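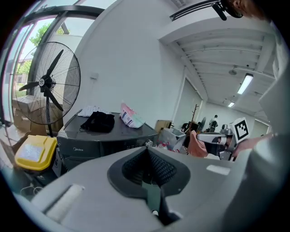
About Statwood

Hello, I'm Natalia Varela, and I run Statwood, a small evening school for people who want to learn a language without being made to feel eleven years old again. We teach Spanish, French and Portuguese to grown-ups, mostly beginners, mostly after work, and mostly with a biscuit in one hand.

I started teaching in my own kitchen. I had four students, one decent lamp and a whiteboard that fell off the wall whenever a bus went past. By the second term there were people sitting on the stairs (my neighbours were very patient), so I went looking for a proper room and found one above the old Gravia shoe shop. It's still our home, although we've since taken the floor above as well and finally got the heating sorted!

Who teaches here

Aurélien Gilbert looks after all the French classes. He grew up in Nantes and came over for one summer, which was a long time ago now. His beginners' group spends the whole first evening on greetings and ordering food, and you won't see a verb table until week three.

Refugio Tovar and Brisa Tapia share the Spanish timetable with me. Refugio takes the improvers, and he's very good with people who did a bit at school and think they've forgotten it all. Brisa teaches the conversation groups and picks the films for our film nights – please send complaints about sad endings to her.

Heriberto Villaseñor joined us in May to teach Portuguese, after I'd spent ages telling people on the phone that we didn't do it. Both his groups filled up, so we're adding another.

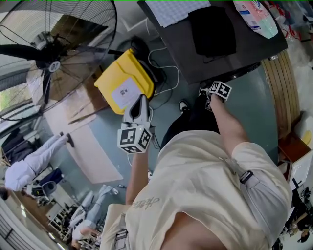 Leaning in at floor level

What a class is like

We keep groups to 7 people. I've tried bigger ones and the quiet students just went quieter. You'll talk from the first evening, you'll make mistakes, and so will everybody else. There's homework if you like homework. If you've got three children and a night shift, skip it and come along anyway.

Each course runs for ten weeks and we don't set exams. If you do need a certificate for work, have a word with me before you book and I'll tell you which level makes sense.

The library

I'm a bit proud of this one. We've got over 3000 books on the top floor, nearly all of them given by students and their families, and you can borrow whatever you fancy for as long as you're enrolled. There are 342 children's books in there too, and they're brilliant for beginners – short sentences and plenty of animals. I learnt half my French food words from a story about a greedy goose.

Come and try it

Your first class is free on any beginners' course. Ring the bell marked Statwood, come up the stairs and turn left at the coat hooks. If you're not sure which level you are, email me a few lines about what you've done before and I'll write back myself, usually the same evening.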